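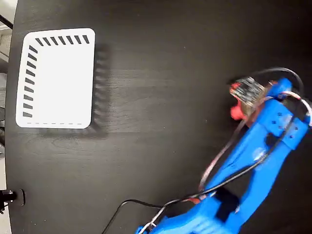 **brodley_mike:** Dark stain shows every crumb and every ring, and I'd never do it again. We had ours for two years and went back to plain oil.

**tk_dramden:** Depends on the topcoat. What did you have over it?

**brodley_mike:** Wipe-on poly, three coats, satin.

**tk_dramden:** Three wipe-on coats is thin for a table people eat at. I'd want six, or three brushed.

**Olumide Ogunleye:** Original poster again. To answer the questions from page one: the top is going nearly black, you can still see some grain through it, and the corners are rounded over. What I can't settle is oil or poly. Two kids, homework and dinner at the same table. I have about 40 hours in it already and don't want to strip it again.

**pastcombe_joiner:** Hardwax oil. You can fix a bad spot in ten minutes without touching the rest. With poly you end up sanding the whole top.

**tk_dramden:** You can fix a bad spot with oil because you'll be fixing bad spots every month. My poly top was done in May 2012 and I haven't touched it.

**pastcombe_joiner:** Post a picture of it under a window then. Satin poly goes shiny where the plates sit.

**tk_dramden:** It has a little. Doesn't bother me.

**lena.w:** Has anybody used the Ojo oil over a dark dye? The can says to test first and I don't have any scrap left.

**pastcombe_joiner:** Test on the underside. I had color lift onto the rag with an alcohol dye, none with a water one. Let it dry overnight either way.

**brodley_mike:** How fine did you sand, Olumide? Mine went blotchy and I think I stopped too early.

**Olumide Ogunleye:** 180, then dye, then a light pass with 320 by hand.

**brodley_mike:** OK, that's fine. I've seen people go to 800 and even 3000 before finishing and then wonder why the oil won't soak in.

**tk_dramden:** 3000 is for rubbing out lacquer. No reason to have it near bare wood.

**lena.w:** Underside test done with one coat. A tiny bit of color on the rag, nothing I can see on the wood. Going to wait until tomorrow before the second.

**Olumide Ogunleye:** Leaning toward oil. Does it need the full cure time before placemats go on?

**pastcombe_joiner:** Yes. Two weeks, and no rubber-backed ones.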